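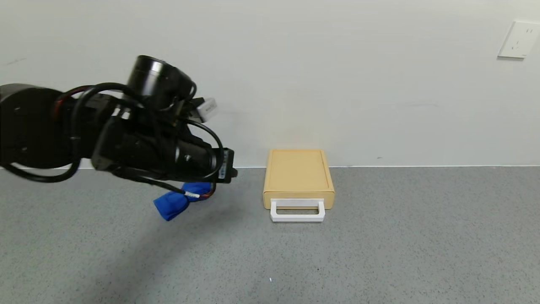 Equipment request: cable management and spare wrist harness for the drawer station, FY21 budget line. Status: open, awaiting quote. The request began as a troubleshooting ticket for intermittent encoder dropouts on the Nillari arm and was moved to the purchasing queue on May 1, 2020. External routing is the main suspect. The black cables arc over the upper body and hang in a loop below the main housing, held by small ties and clips, and every one of them is on the list to be replaced or rerouted. The drawer box on the floor against the wall is the low-reach test case, and it is where most of the faults are logged.

Symptom
Controller reports loss of feedback on the wrist axis, then a protective stop. Power cycle clears it. The fault comes back after anything from a few minutes to half a shift. Logged 10 times since the last firmware update. Of those, 6 occurred with the arm extended toward floor height. The rest have no clear pattern.

Checks done so far
Firmware rolled back one version. No change.
Controller swapped with the unit from the Bisum cell. Fault stayed with the arm.
Power supply measured under load at full extension. Within limits.
Connectors reseated at base and wrist. Fault gone for two days, then returned.
Continuity test on the feedback line, arm parked. Good on every conductor.
Same test with the harness flexed by hand near the wrist. One conductor opened briefly. Could not get it to repeat.

Update 1
The flex result points to a broken strand inside the jacket. The harness has no strain relief of its own at the wrist and depends on ties. Ties were tightened after the last service, which may have moved the bend point. Vendor support (Trodon) was asked for the minimum bend radius of the supplied harness. They sent the data sheet for the current version. Ours is the older one, and they do not have a sheet for it.

Update 2
Trodon offers two options.

Option A: replacement harness, same type, external routing. Quoted at 1,000 per harness, shipping extra. Stock item. Can be fitted on site with the arm powered down and locked out. Recommend ordering two and keeping one on the shelf — the old type is being phased out, and last orders close in October.

Option B: conversion kit with a guided hose pack, two swivel brackets and a new wrist connector plate. Quoted at 3,341 including the first harness. Needs recalibration afterward, which we can do with the tools we have. Spare harnesses for the kit are the current type and remain available.

Option B costs more than two harnesses under Option A before shipping. It does remove the loose loops, and loose loops are what catch when the arm works low. Downtime for B is estimated at two days against half a day for A.

Update 3
Purchasing asked whether a used arm would be cheaper over the period. Checked one listing through Zapata. The arm is the same generation with the same external harness, so the problem would come with it. Not pursued. The listing also left out the controller, and ours is licensed to the serial number of the present arm.

Purchasing also asked whether the work could be covered under service. It cannot. Cables are listed as wear parts in the contract, along with gripper pads and filters.

Interim settings
Speed limit on the wrist axis reduced to 50 percent for all low-reach programs.
Drawer open and close program kept in the schedule, but only attended.
Visual check of ties and clips at the start of each shift. Initial the sheet.
Do not add ties. Do not move existing ones without noting it in this ticket.
If the fault appears, save the controller log before the power cycle. Four of the early logs were lost this way.

Open items
1. Written quote for Option B with lead time. Requested, not received.
2. Confirm that the swivel brackets clear the joint housing at full fold. Trodon to send a drawing.
3. Decide whether the sensor wiring at the gripper goes into the hose pack or stays outside. The kit has one spare channel, and the connector may not fit through it.
4. Budget code. The repair line has enough for Option A but not B. Option B has to go in as an equipment upgrade and needs a second signature.
5. Add one current-type harness to the spares list if B is approved.

Recommendation on file is Option B. If the written quote is not in before the budget closes, order one harness under Option A and leave the ticket open.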